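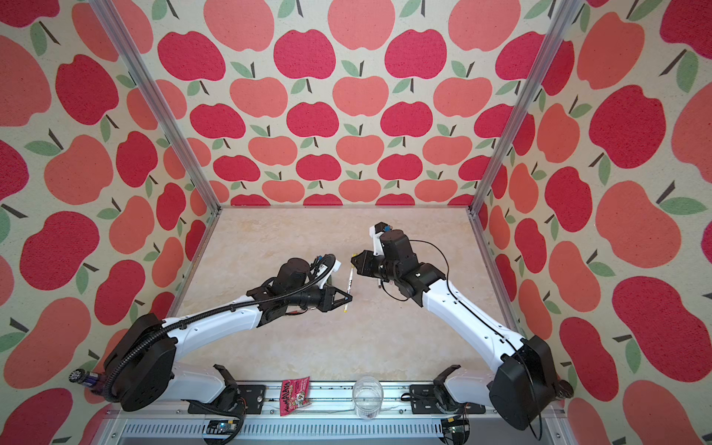
16 August 2023

Cell notebook, Fudel (the two-arm cell, for anybody reading this who only knows Cura). Long one today, sorry, but I want it all written down before I forget which order things happened in.

Short version: the right arm sagged twice during the pen handover and the second time it came down on the floor panel hard enough that I hit the stop. No damage that I can find. Nobody had their hands in there. The cause is very probably the power plug at the right base, and I'm leaving the right arm locked out until we've swapped it.

Now the long version. I was running the handover routine we've been fiddling with since April: left picks up the pen, turns it, right takes it by the tail end. I had the speed at 60 percent, same as all last week. First 18 runs were boring, which was lovely. On the next one the right arm came in for the pen, stopped short, and sort of sighed down a couple of centimeters (you know the way it goes when you kill the torque with a hand under it). Then it caught itself and carried on! No fault on screen. The left arm was still politely holding the pen out at the spot where the right one should have been.

I did what I'd tell anyone else not to do, and restarted the routine without reading the log first. Six runs later it happened again, except this time the shoulder let go properly and the whole arm dropped. Fingers hit the floor, bang, and the left one was already on its way in. I hit the stop with the left jaws still well clear of the right gripper. My heart was going a bit.

Log, once I finally looked: the right side supply dips for a moment, the shoulder motor resets, and when it comes back it comes back with torque off. The others stay up. Our watchdog only checks that the motors answer, and the shoulder does answer, it's just limp. So Fateo (the control script, version from last Friday) thinks everything is fine and keeps sending positions to an arm that isn't listening. That bothers me much more than the plug does. A loose plug we can fix in five minutes. A script that keeps driving the other arm toward a dead one is a bad thing to have lying around.

Why I think it's the plug: with power on and the arm propped on a foam block, I wiggled the black power cable near the right base and got the dip every time I pushed it sideways. Did the same on the left, nothing. Wiggled the motor cables on the right too, also nothing. The right cable comes away from the base in a curve and hangs off its own plug with no strain relief at all, so every time the arm swings it gets a little tug. We talked about tying that down when we put the cell together and then never did it. My fault as much as anyone's.

Also had a look at the thin cable that loops loose over the right wrist. It's fine, and it isn't the cause, but I don't like how freely it moves and I'd like to clip it while we're in there.

Things checked after the drop:
Right gripper opens and closes fully, no grinding.
Wrist camera mount still tight. Haven't redone the calibration, so don't trust the right camera numbers.
Shoulder turns smoothly by hand, power off.
Mounting plate bolts on both sides, none loose.
Floor panel, can't find a dent.

One more thing, and this is general grumbling. If you're working in the cell, please take your cup and your snack off the front rail before you power up. I'm guilty of this too. Today I was reaching over to hit the stop and the last thing I wanted was to be thinking about what was on the rail. Same goes for the boards underneath, they're sitting out in the open and anything that tips over up top goes straight down onto them.

To do, in this order:
New plug on the right, with the cable tied to the rail.
Same on the left, even though it tested fine.
Fateo needs to read torque state on every motor and stop both arms if any one drops out. Both, please, we had an argument about this on Crăciun and I was on the wrong side of it.
Then 55 handovers at low speed with the foam block under the right arm before anybody goes back to normal speed.
Recalibrate the right camera.

Lockout tag is on the right supply and I've written the date on it. The left arm is OK to use by itself if you need it, slow speed only, and park the right one folded back on its block first. I've got spare plugs on order, and I'll have another go at the watchdog tomorrow morning once I've slept on it.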